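**Week 4 handout: Teaching by hand, teaching from a distance**
Instructor: Florencia Tapia
Lab section meets Tuesday

Last week we wrote motions as lists of joint angles, and most of you found out how tedious that gets (my sympathies!). This week is my favorite in the whole course: you do the task yourself and the robot keeps the record.

## Two ways to show a task

**Hand guiding.** You hold the arm and move it through the job while the motors go slack. You feel the weight of the wrist and you learn very fast which poses are awkward. The drawback is that your own hands and sleeves end up in the camera views, and guiding two arms alone is a real workout.

**Remote control.** You stand back and drive the arms with a pair of leader handles. Whatever the leaders do, the followers copy. You lose the sense of touch, so your eyes have to do more, but the recording holds only what the robot itself could see and do. I love this part. Give it ten minutes and the grippers start to feel like your own fingers!

## Words we'll use

- *Demonstration*: one full run of the task, start to finish
- *Episode*: the saved file of that run
- *Reset*: putting the objects back, in new spots, before the next run

## What makes a good demonstration

Move at a steady pace. Pauses get learned too, and a policy trained on hesitant driving will hover over a cup forever. Pick one grasp and stick with it for the session. Vary where the objects start, though, and do it on purpose.

## The cup task

Each team records 60 demonstrations in the Herrera room, nine of them as warm-ups that we throw away. Cap each run at 35 seconds. If a grasp slips, keep going and recover, then mark the episode in Cerinon so we can find it later.

With a thin-walled cup, try one finger inside and one outside the rim, and come in at an angle.

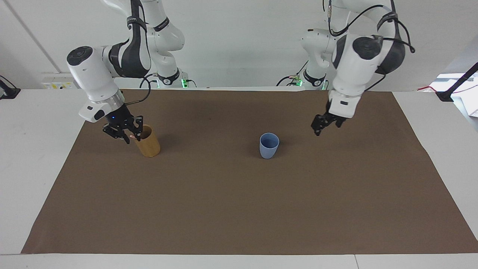 *Fig. 4.1. Right arm gripping the wooden cup by its rim; left gripper open beside the blue cup.*

For Tuesday: read section 33 of the Veline notes and bring one question about resets.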